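Small-Item Sorting and Packing: Frequently Asked Questions

Last updated Tuesday, July 14, 2020

These are the questions we get most often about sorting and boxing up small household things: toys, chargers, figurines, keys, odds and ends from drawers. If you are booking a full house move with Bruvdale, the moving FAQ is a separate page. This one covers the small-item service and the Tornov starter kit, and most of it applies if you are doing the job yourself with boxes you already have.

GETTING STARTED

What counts as a small item?

Anything that fits in a closed hand or close to it. Toy figures, building pieces, phone chargers, earphones, playing cards, hair clips, batteries, fridge magnets, souvenirs. Books, shoes and kitchenware are not small items for our purposes, even if they are physically small.

Do I need to sort before I pack?

You don't have to, but unpacking takes a lot longer if you skip it. A box marked "misc" tends to stay closed for months after a move. Sort by room first, then by person, then by type if you still have the energy. Most families stop at person and that works fine.

Where should I do the sorting?

On a flat surface at a height where you can stand or sit without bending. A dining table is best. A made bed is a good second choice, particularly in a kid's room, where most of the small things already are. Pull the top sheet tight first. Small parts roll into folds and end up in the laundry.

Can I sort on the floor?

Yes, if you can be on the floor that long. Keep pets out and shut off any floor vents or cover them with a towel. We have had more than one call about a figure that went down a vent.

TRAYS

What is the tray for?

It keeps everything in one place while you work. Put the tray down, put the box on the tray or next to it, and tip the small things out inside the rim. Anything that rolls stops at the edge. When dinner is ready you can carry the lot to a dresser and come back to it later.

What kind of tray should I use?

Any shallow tray with a raised rim. A serving tray, a boot tray or a large baking sheet will do. Dark trays make pale pieces easier to find, and light trays are better for dark screws and black cables. The Tornov kit comes with one tray. If you already own one, you can order the kit without it.

My tray is scratched. Does that matter?

No. Wear on the rim makes no difference to how it works. Wipe it down if there is grit on it, as grit can mark painted figures. Replace it if the rim is cracked through or has a sharp edge.

Will a tray sit level on a bed?

Mostly. A firm mattress is fine. On a soft one, the side with the box will sink a little, and round things will roll that way. Set the tray away from the edge of the mattress and don't sit next to it while you work.

BOXES

What size of box should I use for small toys?

Smaller than you think. A small box filled with small toys is easy for a child to carry and easy to go through at the other end. Large boxes let the little things sink to the bottom and get buried under the soft ones.

Can I reuse a delivery box?

Yes, and we encourage it. Check the corners and the bottom flaps. If the corners are crushed or the cardboard feels soft, recycle it. Take off or black out the old address label. Loose paper edges and strips left by old tape can be trimmed or pressed down with new tape, and they don't weaken the box.

Do I need to tape the inside of the bottom?

For small items, yes. The bottom flaps of most boxes meet in the middle and leave a thin gap along the seam. Toys won't get through it, but pins, beads and doll accessories will. Run one strip of tape along the seam on the outside and one on the inside. You can also lay a sheet of paper across the bottom, folded up a little at the sides.

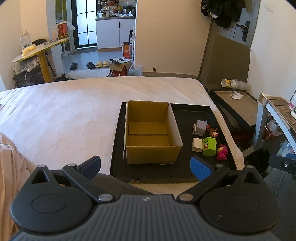 Press the tape down well at both ends, where it tends to lift first. If the box has been stored in a garage or basement, leave it indoors overnight before taping. Tape sticks poorly to cold or damp cardboard.

How heavy can a box of small items get?

With toys, weight is rarely the trouble. With batteries, chargers and metal cars it adds up quickly. If a ten-year-old can't lift the box, split it.

Should the flaps stay open while I pack?

Fold them down on the outside, or tape them there lightly so they don't keep springing back. An open box is much quicker to fill, and children can see what is already in it.

TOYS AND FIGURES

How should I pack small figures?

Plain plastic figures can go in together with no wrapping. Wrap painted figures, or any with thin arms, loose accessories or rooted hair, one at a time in tissue or a clean sock. Avoid newspaper. The ink comes off on pale plastic.

What about toys that belong to a set?

Put each set in its own bag and write the name of the set on the bag. Zip bags are fine. If a piece turns up that you can't match to anything, start an orphan bag and keep it open until the last box is closed. Plenty of orphans find their set on the last day.

Should printed toys be wrapped?

If the print is a sticker, yes. Stickers on small blocks and toy houses lift when they rub against other pieces. If the print is part of the plastic, it can go in loose.

My child won't part with anything. What do you suggest?

Let the child pick a handful of things that don't get packed and travel in a backpack. The rest goes in the box in front of them, with their name on it. We don't recommend packing in secret. It usually comes out, and then every box has to be opened.

Is packing a good time to get rid of toys?

It can be. Keep the keep box and the give-away box in different rooms, or at least on opposite sides of the same room, and close the give-away box first. Broken toys should go straight in the trash or the recycling. Don't move them to the new house to deal with there.

CHARGERS AND SMALL ELECTRONICS

Why do chargers always end up in with the toys?

They live in the same rooms and get swept off the same shelves. It does no harm to sort them together on one tray, but we suggest boxing them apart. Metal prongs scratch painted plastic, and the charger is usually the first thing you want on the other side.

How do I pack a charger?

Unplug it, let it cool if it has been in use, and wrap the cable loosely - never tightly around the block itself. If the cable comes off, bag both parts together. Prongs that fold should be folded in. If they don't fold, put a piece of cardboard over them or wrap that end in a washcloth.

I have a charger and don't know what it belongs to. Should I keep it?

Look at the port and the small print on the label, and try it against what you own. If it matches nothing in the house, your local electronics drop-off will likely take it. Don't put it in the household trash.

What about batteries?

Take them out of toys that will be boxed for more than a few weeks. Put tape over the ends of loose nine-volt batteries. We don't carry loose lithium batteries in our trucks, so those need to travel with you.

LABELS

What should I write on the box?

Room, person, and two or three words on what is inside. "Bedroom - small toys, figures" is plenty. Write on two sides and not on the top, as the top is hidden once boxes are stacked.

Are the labels in the kit removable?

The Radwan labels peel off cleanly from plastic and most painted surfaces. On cardboard they take a bit of the paper with them. Each sheet has 24 labels.

ORDERING AND SERVICE

What comes in the starter kit?

One tray, 2 rolls of paper tape, flat-packed small boxes, a bundle of zip bags, and one sheet of Radwan labels. Scissors are not included.

How long is the kit good for?

The tape is best used within a year of delivery. Everything else keeps as long as it stays dry.

Can someone come and do the sorting for me?

Yes, in the Bruvdale and Drarnunier service areas. A visit lasts half a day and costs $70. Please have the rooms accessible and tell us ahead of time if there is anything you would like left alone. We don't throw anything out without asking you.

Can I cancel a visit?

You can cancel or change a visit free of charge up to 24 hours before it starts. After that the full fee applies.

Do you take back used boxes?

We do, if they are dry, flattened and free of food stains. Leave them tied in a bundle by the door on the day of your visit, or bring them to the Drarnunier depot during opening hours. Trays bought in March or later can be returned there too, within the period printed on your receipt.

My question isn't here. Who do I ask?

Use the contact form and choose "small items" from the menu. Include your order number if you have one.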